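业余战队第一次拉赞助，外设厂商只肯给产品不给钱，该不该签？

我们是一支五个人的业余战队，打了快两年，队里都是上班族和学生，平时晚上九点以后训练，周末打打线上杯赛。成绩不算多好，上个赛季在Cukthorpe的城市联赛里进过一次八强，之后直播间慢慢有了点人气，我们自己也挺意外的。

上个月有一家做键鼠和耳机的小厂Hesteck主动联系我们，说想做“战队合作伙伴”。大家当时都高兴坏了，群里刷了一晚上的表情包。可是等合同发过来，我越看越拿不准，所以想来问问有经验的朋友。大致条件是这样的：

他们给每位首发一套键盘、鼠标和耳机，另外给队伍500块的报名费补贴，一次性的，没有月费。我们要在队服上放他们的标，直播画面常驻logo，每个月每人至少发两条带产品的动态，合同期到明年十月。还有一条写的是“合作期内不得使用或展示其他品牌的同类及相关产品”，违反的话要退还全部物资，按他们算的价格是1,210块一套。

我最担心的就是这个“相关产品”。我们有个队员用惯了自己的鼠标，手小，换别的握不住，他说要是强制换他宁可不上场。另外队里还有人想以后单独接椅子的推广，这算不算相关产品？对方的商务叫Yesenia Ventura，人很客气，回消息也快，但一问到这条她就说“这是标准模板，大家都这么签”。她希望我们下周一之前给答复。

我自己是队长兼后勤兼半个财务，没签过这种东西，家里人也不懂电竞，只会劝我别耽误工作。麻烦各位了，说得直白点没关系，先谢谢大家！

——Khanyisile Motaung

回答一（提问者已采纳）

你好呀，看到你的帖子就想起我们队当年的样子，所以多写几句，啰嗦的地方请包涵。我叫Poul Damgaard，带过两支半职业队，后来专门帮朋友的队伍看过一些合作条款。我不是律师，下面都是经验之谈，金额大的合同还是要找专业的人看。

先说结论：可以谈，现在这一版不要签。

只给产品不给钱，对刚起步的队伍来说很常见，不用觉得被轻视了。你们目前的曝光量，厂商愿意寄东西、愿意贴一点报名费，已经说明有人认真看过你们的直播。关键是你们付出的东西要和拿到的东西对得上。队服、直播常驻、每人每月两条动态，再加上一整年的排他，换一套外设和500块，我觉得是偏重了。这里面最值钱的其实是排他，很多新队长会把它当成顺手写上去的一句话，等到真有第二家品牌来找的时候才发现动不了。

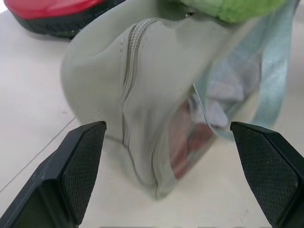
排他条款要谈的是范围。“同类及相关产品”这种写法，解释权基本都在对方手里，你要请他们一项一项列出来：键盘、鼠标、耳机，到此为止。列不出来的就不算。不要嫌琐碎，我见过一支队伍因为一个收纳包跟赞助商吵了两个星期，就是那种灰绿色、软乎乎的拉链小包，队员随手搁在比赛桌上，赞助商非说它属于“外设周边”，要扣他们的物资。椅子也是一样，现在就写清楚不在排他范围里，你那位队友以后就能放心去接。鼠垫、线材、显示器这些也顺便问一句，对方要是都想包进去，那就请他们也都提供。

再说你那位用惯了自己鼠标的队员。这个问题比你想的好解决，可以加一句“选手比赛时可因操作习惯使用原有设备，遮盖商标即可”，很多厂商都能接受，毕竟他们也不希望你们因为换了鼠标一轮游，输了比赛镜头也没了嘛。要是对方坚持，就退一步，约定给一个适应期，适应期内训练用新的、比赛用旧的。我个人不建议在赛季中途强行换鼠标，我自己队里试过，那个月大家的火气都很大，训练赛打完连复盘都没人愿意开麦。

退还物资那一条也要改。1,210块一套是怎么算出来的？是零售价还是他们的成本？用了大半年的键盘还按新的赔，说不过去。可以写成退还实物，或者按使用月份折旧。还有，一个人违反了是只退他那一套，还是五个人全退？现在的写法是“全部物资”，我读下来像是全队连坐，这个一定要改成谁违反谁承担。

动态数量我会这样谈：把“每人每月两条”改成“全队每月合计若干条”，这样考试的、加班的队员可以歇一歇，爱发的人多发几条。顺便约定好内容由你们自己写，对方可以提前看，但不能要求你们说没用过的功能。观众很灵的，念稿子一下就听出来了，你们好不容易攒起来的那点人气经不起这么用。

最后是合同期。第一次合作我更喜欢短一点，先签三个月或者一个赛段，双方都满意再续。如果对方一定要签到明年十月，那就加一个中途可以提前一个月通知解约的条款，或者加一条：成绩或者观看人数到了某个数，就重新谈现金部分。

至于“标准模板，大家都这么签”，这句话听听就好。模板本来就是拿来改的，Ventura女士多半也只是负责转达。你把要改的地方写成一封邮件发过去，语气客气一些，先谢谢人家看得起你们，再把几条列清楚。别在语音里谈，语音里人一热情就容易答应。下周一的期限也不用太紧张，回一句“我们很想合作，有几处想确认”，就已经算答复了。

还有一件小事，队里如果有未成年的队员，记得让家长也看一遍合同，签字的人写对。我们以前漏过这个，后来补手续补得很狼狈。

祝你们下个赛季再往前走一步！

有用 11

回答二

签呗，白给的外设为什么不要，我们队想要都没人给。标贴上去又不掉块肉。

不过耳机先问清楚型号，有些小厂给战队的是库存款，麦克风底噪大得要命，打一局队友全在说“你那边在炒菜吗”。

回答三

Damgaard说得很全了，我补充两点，一点是关于税和报名费的，一点是关于赛事方的。我是Zofia Głowacki，在Prumow杯做过几届赛务。

500块的补贴最好别打到队长个人账户然后就不管了，哪怕金额不大，也建议在群里公布一下，留个记录，花在哪项报名上写清楚。队伍散伙有一半是因为打不好，另一半就是因为这些说小不小的钱，我看过太多次了，真的很可惜。

赛事方这边，请你们签之前先查一查要打的比赛有没有自己的官方外设赞助商。有的赛事规定正式比赛的直播画面里不能出现竞品商标，或者队服上的标不能超过一定大小。你们跟Hesteck保证了“直播常驻logo”，到时候赛事方又不让放，算谁违约？可以在合同里加一句“以赛事规则为准”，就这一句，能省掉很多麻烦。各家规则不一样，报名前发邮件问赛务组就行，我们那时候很欢迎大家早一点来问，总比开赛前一小时拿着胶布贴队服强。

另外队服如果还没印，就再等等，等合同定了再下单。重新印一批的钱可比那点补贴多。

提问者补充

谢谢三位，尤其是Damgaard先生写了这么多，我转到群里让大家都看了。我按建议列了要改的几处，邮件已经发出去了，对方回复说排他范围可以改成只限键盘、鼠标和耳机，椅子不算。用自己鼠标那条还在问他们的上级，动态数量也还没定。队服我们先不印了，正好有人嫌上一版颜色太土，又可以吵几天。有了结果我再来更新。

评论 5　分享 11
最后更新：十月
联系我们 | 版权所有 Văduva玩家互助社区 | 返回顶部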